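Mobile Manipulation Lab – Handout 5
Good habits before you log anything
Notes by Despina Stergiou, April 13, 2018

Hi all. I promised to write up what I rambled about in lab, so here it is in a slightly better order. It's the stuff I wish I'd had on paper in December, when Fabrice Bailly and I threw out an entire batch of runs and started over. That was 206 episodes. We kept six.

So, the house rules. We call them the Protia rules because they started life as a text file on the machine named Protia, and they apply to everything you do in Simlow and everything you do on the real arm. I know simulation feels like a free pass (nothing breaks, you hit reset, off you go) but please treat it the same way. Bad habits move over to the hardware very fast, and I've watched it happen to people who are much tidier than I am.

1. Start from the home pose, every time

Home means arm tucked, gripper fully open, base stopped. Check the joint readout before you start and don't trust the little green dot in the corner of the window. The dot means the command was sent. It says nothing about where the arm ended up, and I got burned by that one for most of a term!

2. Name the scene before you name the run

Scene names come first, then the task, then the run number with leading zeros. So somness_pick_005 and riviere_push_012, never test2_final_new. Somness is the plain apartment scene and Riviere is the one with all the clutter. If you edit a scene, even if you only nudge a chair, save it under a new name and tell the rest of us in the channel.

3. Speed limits

Half speed for anything near the floor. Full speed is fine for free motion at shoulder height with the base stopped. I don't care that the simulated floor can't be scratched. Our contact settings get jumpy when the fingers come down hard, and then you get the famous flying gripper, and then you get a log that's no use to anyone. On the real arm, low and fast gets your session stopped by whoever is holding the stop button. That person doesn't have to explain themselves, by the way, and you don't get to argue until the arm is parked.

4. The wrist view check

People skip this one the most, so I'll go on a bit. Before you record, open the wrist camera view and look at it with your own eyes. You want to see both fingers, one on each side, with clear space between them. If you only see one, either the camera mount is off or you've loaded an old robot file (there are still a couple floating around, sorry). Then look at what's between the fingers. If the task says you start with nothing in the gripper, there should be nothing in the gripper. Sounds silly, but a good chunk of the December mess was a leftover block from the run before.

Check the housing too. Some of it always shows in our view and that's fine, but it should sit in the same place from run to run. Fabrice keeps a saved still open in a second window and flips back and forth between the two, and I've started doing the same.

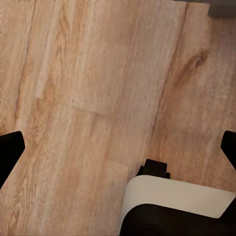

Fig. 1. Wrist view in simulation: gripper open, bare wood-grain floor between the fingers.

Watch out for plain floors, too. Wood grain looks pretty much alike wherever you point the camera, so the wrist view by itself is a poor way to tell where the base is. Use the base pose from the log, and put the overhead view next to it if you're unsure.

5. Keep the failures

Don't delete a run because the grasp missed. Mark it "fail", add one line on what you think went wrong, and move on. The only runs you may delete are the ones where the setup was wrong from the start, and those go in the bin list with your initials. For the project you'll each need 100 logged runs, and fails count toward that as long as the setup was right. Teams of two need 200 between them – same thing, just share the folder.

6. Stopping

In Simlow, pause first, then save, then reset. If you reset first you lose the last bit of the log, and I can't get it back for you. On the hardware, park the arm, release the enable switch, and only then walk over to move things around on the floor.

For next time

Read through one of your own logs from start to finish and bring me two things you'd change about it. Fabrice is covering the lab while I'm away, so send scene file questions to him and grading questions to me.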